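Chapter 5
Gathering Examples for a Learning System

What this chapter covers

5.1 What counts as an example
5.2 Planning a collection
5.3 Cameras and what each one records
5.4 Varying the objects and the setting
5.5 Reviewing, labeling and discarding
Review problems and project work

Before you begin

Students should have completed Chapter 4 and should be able to read a joint position log. The project at the end of this chapter requires access to a two-arm station or to the recorded material in the Jemmont course archive.

Introduction

In the earlier chapters, a robot's motion was written out by a programmer. Each position was chosen in advance, and the arm moved through the positions in order. This method works well when the part is rigid and always arrives in the same place. It works poorly when the part is soft, when it can lie in many ways, or when two arms must handle it together.

A learning system takes a different route. It is given many recorded examples of a task being done and is adjusted until its own output resembles them. The quality of the system therefore depends heavily on the examples. A weak set of examples will produce a weak system, even when the learning method is sound.

In this book an example is also called an episode. An episode is one attempt at one task, recorded from the starting position to the stopping position. It contains the camera images, the joint positions of each arm, the opening of each gripper, and a short written instruction stating what was to be done. All of these must share a common clock. An image matched to the wrong joint position teaches the system something false.

The Remo collection, used throughout this chapter, holds 121 episodes. It is small by the standards of the field, and students can review all of it during the term. The four views below come from one station.

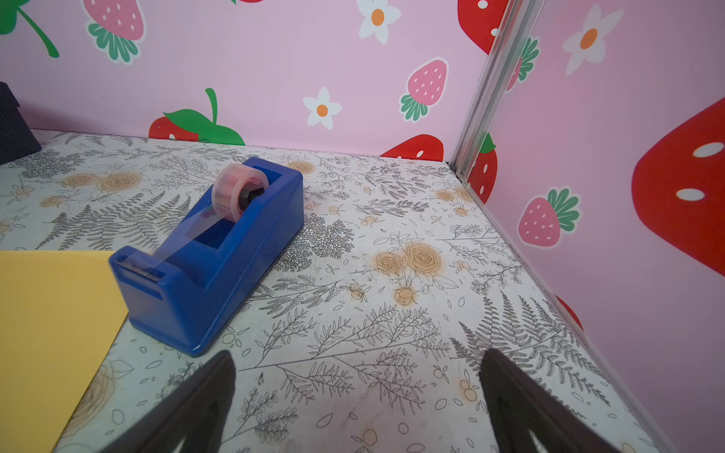
Tape dispenser and the open gripper fingers, wrist view 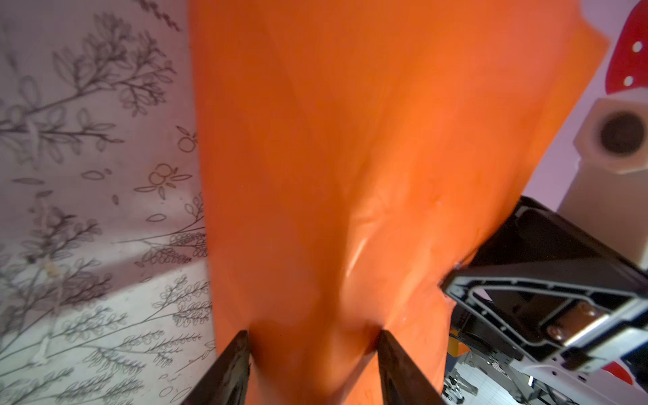 Orange fabric held between the fingertips, wrist view 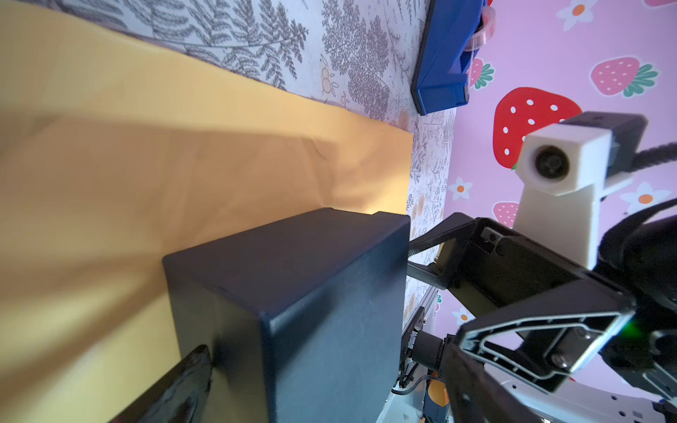
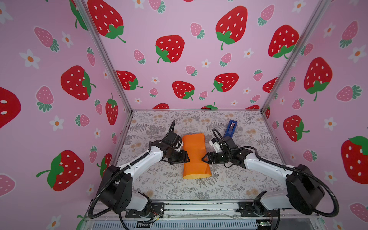 Both grippers at the orange object, fixed view

Page last changed: 1/15/23

A wrist camera moves with its arm. It gives a close view of the fingertips and of whatever lies between them, and this is the information the system needs in the last moments before a grasp. It has a cost. When a large piece of cloth is held near the lens, much of the workspace is hidden, and the camera cannot report what the other arm is doing.

A fixed camera gives a steady view of the whole workspace. Both arms can be followed, and the position of one gripper can be compared with that of the other. Small details at the fingertips are harder to make out. Most two-arm collections record both kinds of view, and a system trained on them can draw on each where it is strongest.

Students should also note the setting. The strawberry print on the walls and the fern print on the work surface place a great deal of detail behind the objects. A system trained only in front of plain walls may come to depend on them and fail when the background changes. A system trained only in front of strawberries may have the same trouble in reverse. Section 5.4 explains how to divide a collection among several settings, using the Garside schedule as a model.

Soft objects deserve separate planning. A rigid box can be described by its position and the direction it faces. Cloth has no such short description, and two episodes that begin with the same piece may look quite different after the first grasp. For this reason the Remo plan assigns 30 episodes to each soft object and 10 to each rigid one.

Finally, an episode that goes wrong is still a record. Dropped objects, missed grasps and early stops should be labeled and stored apart from the main set. Whether they are later used in training is a decision for the person preparing the data, and it should be written down. Section 5.5 gives the labels used in the Zolton review sheet and shows how to settle cases in which two reviewers disagree.

Terms introduced in this chapter

Episode. One recorded attempt at one task.
Operator. The person who guides the arms during recording.
Instruction. The written statement of the task stored with an episode.
Held-out set. Episodes kept back from training and used only for testing.
Coverage. The range of objects, positions and settings found in a collection.

Questions to keep in mind while reading

1. Which parts of a two-arm task can be judged from a wrist view alone, and which require the fixed view?
2. If two operators perform the same task in different ways, should both be kept in one collection?
3. What should be recorded about the lighting and the background before the first episode begins?

5.1 What counts as an example

An episode is accepted into a collection only when it is complete. Completeness is checked first, before anyone judges how well the task was performed. The reviewer confirms that every camera recorded from start to stop, that the joint log has no gaps, and that the written instruction matches the task attempted. An episode that fails any of these checks is set aside and recorded again in September, when the stations are next open for course use.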